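Last updated: 2022-05-28

Team Space and Meeting Room Inspection – Hollmann Building, Second Floor

Completed by Wiebke Heitmann, with comments from anyone who walked past and had one. Marks are OK, FIX or ARGUE. ARGUE means the item goes to Maarten Prins, who decides by not answering.

1. Exits and walkways

1.1 Both exit doors open fully. OK.
1.2 No stored items in the stairwell. FIX. The beanbags from the Clultau offsite are back. They were removed in August and have returned by a route I can't trace.
1.3 Main walkway clear for its full width. OK, if you don't mind stepping over the flip chart.

2. Brainstorming room (Narcombe)

2.1 Posted occupancy limit is visible. OK. The limit is 30.
2.2 Occupancy limit is respected. ARGUE. The Grakach kickoff went over it, with late arrivals standing in the doorway, which is also the exit. I asked what the extra people were contributing and was told "energy."
2.3 Whiteboard fixed to wall. FIX. Lower left bracket is loose. Please stop leaning on it to look thoughtful.
2.4 Ventilation running during sessions. FIX. The fan had been switched off so that people could hear each other. By the second hour the ideas were getting noticeably worse.
2.5 Breaks taken in sessions over 90 minutes. FIX. The agenda showed a break. The break was used to discuss the agenda.

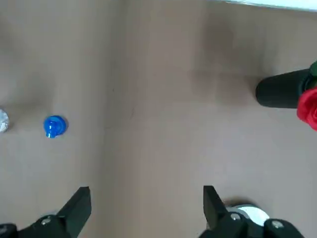
Arne Rieger objects to 2.5 and would like it noted that he did take the break, alone, in the parking lot, and came back with the only idea that got used. Noted. I have left the mark at FIX, as one person out of the whole group doesn't make it a break.

3. Quiet desks

3.1 Desk lamps and cords in good order. OK. One cord replaced.
3.2 Chairs adjust and lock. FIX. Two don't lock. Both are labeled "good chair."
3.3 Noise at a level that allows concentrated work. ARGUE. The quiet desks sit next to the coffee machine, and the coffee machine is where every project here gets discussed first.
3.4 Chat alerts silenced during the morning focus block. FIX. I counted on one shared screen, with permission: 1427 unread messages. A good share were thumbs-ups, and several were people asking whether everybody had seen the message about fewer messages.

4. Electrical

4.1 Extension cords not chained together. FIX. Under the long desk by the window, one feeds another, which feeds a third, which feeds a phone charger. Unplugged, labeled, complained about.
4.2 Space heaters rated and tagged. FIX. One heater, 2000 watts, no tag, and no owner who will admit to it.
4.3 Outlet covers in place. OK.

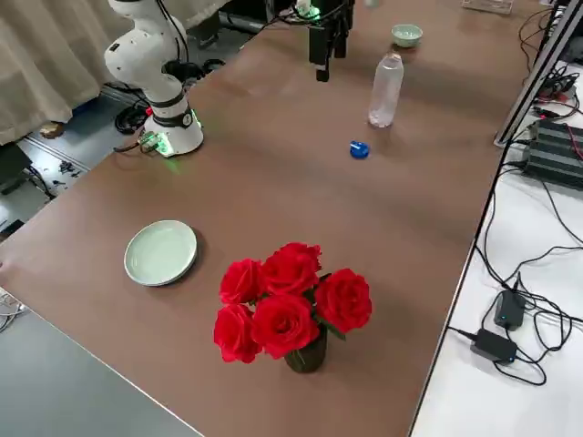

Could we at least keep the heater until the radiators are sorted out? The window end is freezing before ten, and people only crowd into Narcombe because it's warm. – Aminu Obi

Reply to the above: no, but the radiator is now on the repair list, and I'm grateful for the first sensible explanation of 2.2.

5. First aid and fire

5.1 First aid kit stocked. FIX. Plenty of bandages, no eye wash, one granola bar.
5.2 Extinguishers in date. OK.
5.3 Evacuation lead named for each team. ARGUE. Three teams have told me they lead collectively. Fine for a product roadmap, but in a fire I want one person with a list. Annelore Kohlhase has agreed to be that person for all three until they pick someone.
5.4 Assembly point known to staff. OK. Most people also call it the smoking area.

6. Follow-up

6.1 Brackets, chairs and tags: I'm on it. Budget is $200, so the chairs may have to wait behind the whiteboard.
6.2 Narcombe booking form to refuse groups over the limit. Maarten has been asked. See note on ARGUE.
6.3 Beanbags: collect from the stairwell or lose them.
6.4 Anyone who wants to improve this checklist can send comments in writing, one person at a time. I won't be holding a workshop on it.

Contact: Wiebke Heitmann, front office | © Hollmann | Back to top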